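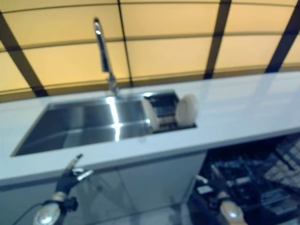

A large steel basin and a gooseneck faucet, ready for the evening greens.

The first bunch of watercress I bought in Betinden still had creek grit in it, and I was so happy with it that I ate half standing up. Peppery isn't a strong enough word. It went up my nose like horseradish, and then it was sweet, and then I wanted more!

Betinden is a town with one main street and a lot of cold water running under it. The springs come up along the bottom of Rekwood ridge at the same temperature all year, so the cress stays green right through the snow. Growers have been cutting it here for generations, mostly by hand, bent over in rubber boots with a short knife. There were once 60 beds along the creek. Ten are still worked, and after a slow couple of decades that number has started to creep back up.

Hopkin is the biggest of the farms and the easiest to visit. On Thursday mornings in March they let you walk the boards between the beds, and I'd tell anyone to go early, when steam is coming off the water and the whole valley smells like pepper and mud. A good crew cuts 700 bunches before lunch. They're tied with rubber bands, packed upright in crates and on the road by one o'clock.

What happens next is up to you, and cress does not wait around. Three days in the fridge is about all it will give you, stems in a glass of water, a bag pulled loosely over the top. Wash it right before you eat it. Fill the sink with cold water, push the leaves under, swish, and lift them out with your hands so the grit stays behind. Then do it again with fresh water.

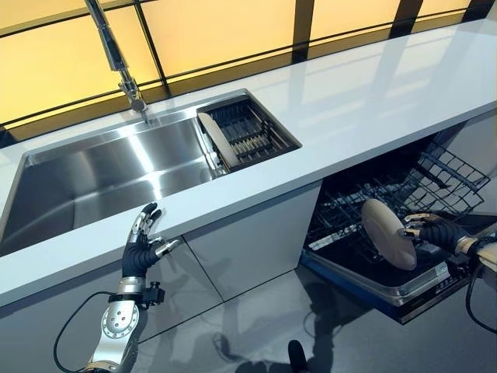 Cutting board in the rack beside the sink. Cress needs very little chopping.

The classic Betinden supper is soup: potatoes and onion cooked soft in butter and stock, with the cress thrown in at the last minute so it stays a wild, bright green. Mevina, the little lunch place across from the post office, serves theirs with a fried egg on top (get the egg). They also do a sandwich on white bread with salted butter and far more cress than seems reasonable, and I have thought about that sandwich most days since.

If you can't make the drive, look for bunches with small dark leaves and thick, snappy stems. Skip anything yellow. The stems are good too, sliced thin into scrambled eggs or potato salad.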